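Brusten's spring market is back!

Good news from my end of town – the Brusten spring market opens in February, a whole month early, and I can't wait. Mullik Hall has room for 800 people and the doors open at 8 in the morning (bring coffee, trust me). Entry is still two dollars, and kids get in free.

My favorite corner is home decor, and I'm hoping for red tulips again, the artificial kind that even I can't kill. 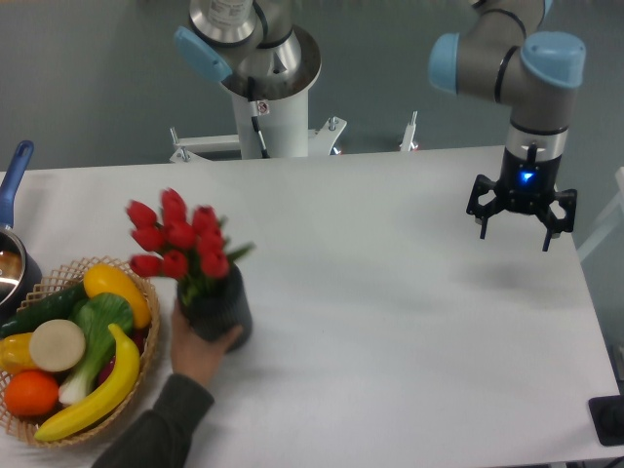 Getting there

The Devadiga bus stops right outside, and the last one leaves at 6.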